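How to Pack Up Your Desk Without Losing the Stapler
by Clementina Godinho

Desks move more often than people do. I have packed mine four times, and the stapler has gone missing in three of them.

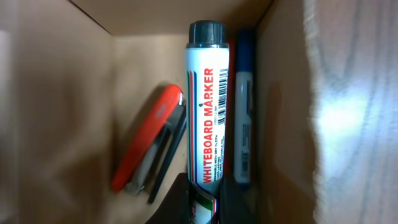 Start with a small cardboard box. A big one invites you to bring the binders, and then you can't lift it.

1. Test every marker on scrap paper. If it squeaks and leaves a gray whisper, throw it out. Do not put it back in the cup "for emergencies." I once tested 39 markers at Cordeiro and kept six.

2. Push each cap until it clicks. Then push it again, you weren't really trying.

3. Put the stapler in first, closed, along one side. Leave the staples in it. Loose staples go in an envelope, taped shut, unless you enjoy finding them with your thumb.

4. Fill the rest of the box with markers and pens. Pack them snugly enough that they hold each other up. Whiteboard markers and permanent ones can share a box, but check the label before you write on anybody's new whiteboard. Ilari Kokkonen didn't, and the February sales targets are still up there.

5. Write your name on the box. "Misc." is not a name.

At the other end, unpack this box before the computer. You'll want a marker for labeling the cables, and somebody will be over to borrow the stapler by ten.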